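Wostevier Parts Room: README
Maintained by Yuzhen Peng. Last revised 27 Aug 2021.

WHAT THIS IS

A catalog of car parts and the racks they live on, kept so that the next person asked for a wheel cover can find one before lunch. It holds 1,485 entries. The old Rosville spreadsheet claimed 1,580, having counted one box of trim clips three times under three spellings.

LAYOUT

Racks are blue and crates are green. This was a color scheme once, and now it is a search problem, so please use the rack field. Wheel covers go flat on the top surface of the long low rack, and crates go on the tier beneath. Hoses are coiled and kept on the tall rack with the cross-bracing.

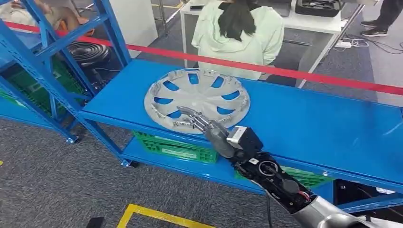

Covers are entered face up, one record each, with the rim clips checked before anything is typed. A cover with a missing clip gets condition B. A cover with several missing clips gets condition C and a home in somebody's garage.

FIELDS

part_id: four digits, starting at 1,000. Numbers are never reused, even for parts we'd like to forget.
rack: low or tall. "Over there" appears in older records and is being fixed.
tier: counted from the floor up. Baptiste counted from the top down until December, so treat his early entries as poetry.
condition: A, B or C.
notes: free text, limited to 200 characters after the hose incident.

KNOWN PROBLEMS

Small clips dropped on the carpet take on a private life. The floor is gray with light flecks, and so is half the stock. 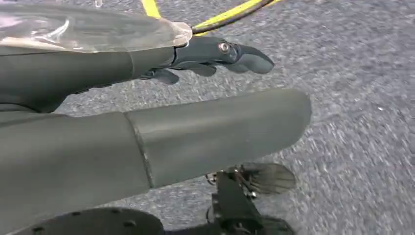
Anything found down there goes in the record as "origin unknown" until it has been matched to a part. Don't guess. Guessing is how Bruletus, our first naming scheme, ended up with a hose listed as a left mirror.

CHANGES

Send corrections to Yuzhen with the part_id in the subject line. Corrections without one are filed by date, under a hose.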